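2023-04-22, Harkville kitchen, rice notebook

Batch 84 and I'm properly pleased with this one! The Gindus short grain finally took the vinegar without going to glue. Rinsed it until I got bored, rested it under a cloth, then fanned it by hand (arm still aches). Used 542 g dry, same as last time, so the only change is the longer rest. Lovely separate grains, and still sticky enough to hold a roll together.
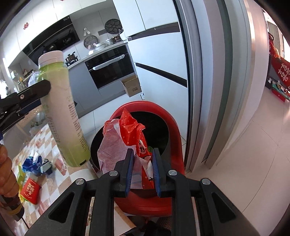

Amna Virk thinks the seasoning is still too sweet and wants the sugar cut before we touch anything else. She'd also like the rice a bit warmer when it meets the seaweed - says mine goes chewy at the edges by lunchtime. Fair point, the last two rolls did fight back.

Microwave test next. One portion of 269 g, lid ajar, splash of water on top. It came back soft right through, which I did not expect from day-old rice!! Seaweed kept well away from it, obviously. 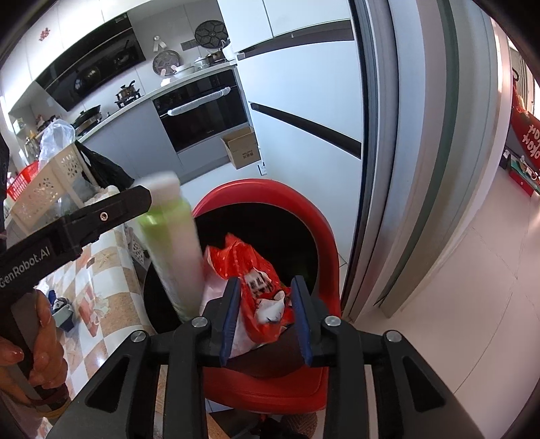 The Oberholzer pan is still my favourite for this, heavy base and no scorched patch. The thin one from Drindside catches every single time, so please don't use it for rice, whoever is in next.

For batch 85: less sugar, same rest, roll it warmer. Also want to try cucumber salted first, as the plain stuff leaked all over the mat back in August and I never went back to it. 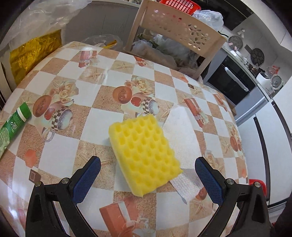

Yellow sponge and white scouring cloth, on the checked tablecloth.

Vinegar is nearly out, need to order 2 bottles.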